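Robotics Club Notes: Tidy-Up Season Is Here

Hello again from the back table! It's been a busy stretch for the Lurham robotics club, and I promised several of you at the last open evening that I'd write something longer than my usual two lines, so get yourself a coffee.

If you missed the start of the year, our students voted to spend the spring on one big project, and the project they picked was cleaning up. I know. I have a teenager at home and I had questions too. What they meant was teaching a robot arm to clean up, with lots of demonstrations recorded by people first, using hand-held grippers. We called it Trimari, after a very long argument that I won't go into (the runner-up name was a pun and I'm still a bit sad about it).

The goal we set was 300 good demonstrations before the end of term. A good one means you pick the thing up cleanly, you carry it over without waving it about, you let go over the bin, and you don't talk yourself into counting the ones where you fumbled. That last rule came from Hooman Sharifi, who is a junior and a much stricter judge than I would ever be. He threw out a whole evening of his own recordings in the second week and then did them all over again.

What has surprised me most is how much the kids now have to say about trash. Wrappers are the worst! A box stays the shape it was when you reached for it, but a plastic package folds over the moment you get hold of it, and then the heavy end swings off to one side and you're chasing it. The younger ones tend to grab right in the middle, which feels natural, and then half the thing is blocking their view of the bin. Golshifteh Tehrani has been getting everyone to take hold near one end and slow way down for the last few inches, and her group's numbers went up as soon as they tried it. 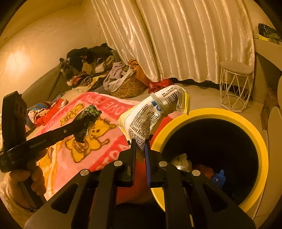 We've also been pushing people to practice in real rooms with real clutter. Our first recordings were all made on the same bare white table at school, and the arm got pretty good at that table and hopeless everywhere else. So now the rule is that a session has to happen somewhere somebody lives or works, and you leave the place the way you found it while you record. Patterned fabric, shiny curtains, piles of laundry, all welcome. My own living room has been used twice and I did not vacuum for either visit.

Two-person sessions are new this month as well. One person works on the trash and the other handles whatever else needs moving, and they have to stay out of each other's way, which takes more talking than you'd expect. It's a lot of "going left" and "wait, wait, okay, go." We tried 20 minutes at a stretch and that seems to be the sweet spot before hands get tired and people get silly.

Next up is the meet with the Bristton club in November. They've been working on sorting and we've been working on picking up, so we're going to swap recordings over the summer and see if either robot learns anything from the other team. We'll have 2 tables at the meet and we'd love some parents there to help with setup, carrying and snacks. If you can drive, please tell me early, as the gear takes up more trunk space than you'd think.

A couple of small things before I go. The charger with green tape on the plug is still missing, so please check your bags. We could also use clean, empty packaging of any kind, the crinklier the better. There's a box for it by the Bakhtiari Room door, and it was nearly empty when I looked this morning. Rinse things out first, please!

Sign-up sheets for summer sessions are on the same door. New members are welcome at any age from sixth grade up, no experience needed, and you can borrow a gripper for your first visit.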